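3.2 Trap layout and servicing

The Flasden heath is flat, sandy and, on the maps we were given, dry. We placed 25 pitfall traps along the old firebreak east of the Stultau track, where pitch pine gives way to scrub oak and lichen. Each trap was a plastic cup sunk flush with the sand and roofed with a square of bark on nails. Propylene glycol served as the preservative. An earlier design used vinegar, and the local raccoons had strong feelings in its favor.

Traps were opened in May and emptied at the end of each trapping period until the first hard frost. Where a cup had been dug out, crushed or filled with rain, the catch for that period was dropped from the analysis and the cup reset in the same hole. We made no attempt to rescue partial catches. A beetle found beside an overturned cup may have fallen out of it or may simply have come to look, and its label would not record which.

Ants were a nuisance throughout. A cup set too close to a nest fills with workers overnight, and sorting them from the smaller ground beetles is slow and does nothing for the temper. Traps that landed on nests were moved along the transect by up to 2 m, always to the east, so that the choice of new spot was not left to whoever was carrying the trowel.

3.3 Hand searching and incidental records

Pitfalls measure activity as much as numbers, and they are poor at catching anything that would sooner climb than walk. We therefore searched by hand under logs, along the edges of puddles and at the base of grass clumps. Searches were done at dusk with headlamps. The species taken this way but absent from the cups are marked with an asterisk in the checklist, and they include most of the tiger beetles, animals that see a cup perfectly well and go around it.

The pitfalls and hand searches together gave 369 adult beetles belonging to 17 species. Larvae were kept but are not reported. Two damaged specimens could be taken only as far as genus and have been left out of the species total, though one of them is almost certainly something interesting. It lacks a head.

We also kept a notebook of insects that came to us unasked, on hats, packs, sleeves and legs. Such records have a bad name, and deserve part of it. A person walking through scrub is an uneven sort of sampling device who stops for lunch. Still, pale and yellow cloth drew flower beetles on warm afternoons often enough that the older collectors' habit of spreading a bright garment over a bush seemed worth a line in the methods. Sembiring, the long-running heathland survey to the south, treats clothing records as a separate class, and we have followed its practice. None enters the totals given above.

Knitted fabric (Figure 2) has the further drawback that tarsal claws catch in it. Removing a small beetle from a loop of yarn with forceps commonly costs the beetle a leg and the collector some dignity. We used a soft brush where possible and wrote "incomplete" on the label where it was not.

Figure 2. Mustard-yellow knitted sock, held at both ends by grippers above a beige tabletop.

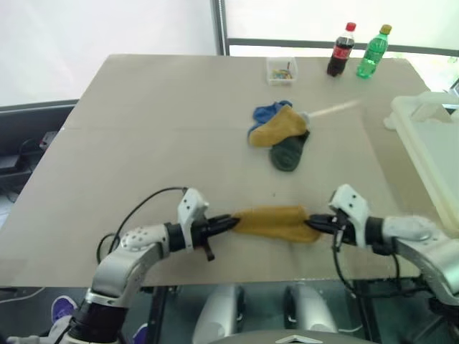
3.4 Identification and deposition of specimens

Specimens were pinned or pointed within a week of collection and sorted under a stereomicroscope. Females of the two most difficult genera were named only where males had been taken in the same trap - a cautious rule, and one that cost us several records we would have liked to keep. Names follow the checklist used in the Rosteck regional collection, including two that we think are wrong.

Pinned material is held at Rosteck, with duplicates of the commoner species in alcohol. The notebook of incidental records has been scanned and deposited with it. Pages affected by glycol are legible if held up to a window.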